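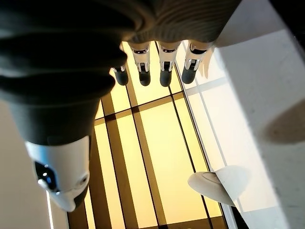 The hand of the kitchen robot at the Tutholm site during maintenance week.

TUTHOLM, 27 April 2020 – The Skono Institute has completed the first full service of the two-armed robot in its test kitchen and will return the machine to regular dishwashing trials in May.

The service covered both arms, both hands and the cables that run along the wrists. Technicians tightened 74 fasteners, replaced the wrist straps and recalibrated each finger joint. Work was led by Ludmila Holub, head of equipment care at the institute, with support from Paulík, the firm that supplies replacement parts for the hands.
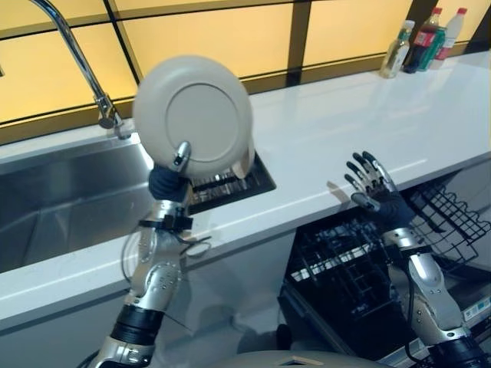
Under the new maintenance plan, the hands will be checked after every 20 hours of operation. The earlier plan called for a check every 47 hours, an interval the institute now considers too long for work near a sink.

"Cable slack at the wrist is the first item on the list," Holub said. "The arm must be able to turn fully without pulling on the connector."

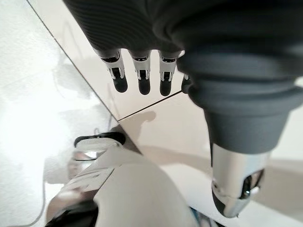 Fingers and thumb at close range. Joint brackets are inspected for play at each service.

Operators will also follow a written setup procedure before each session. It takes almost seven minutes and includes a test of both arms over the counter.

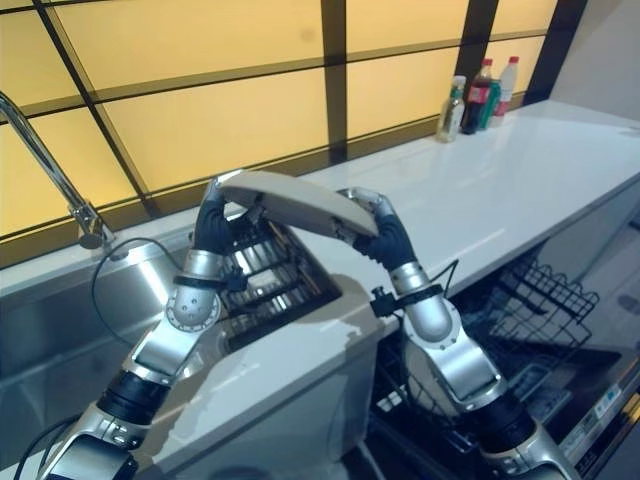 Tanko Lawal, who manages the test kitchen, said the procedure will be shared with the Javis laboratory, where a second machine of the same type is to be installed. Staff at both sites will receive training before trials resume. Questions about the schedule may be directed to the institute's equipment office.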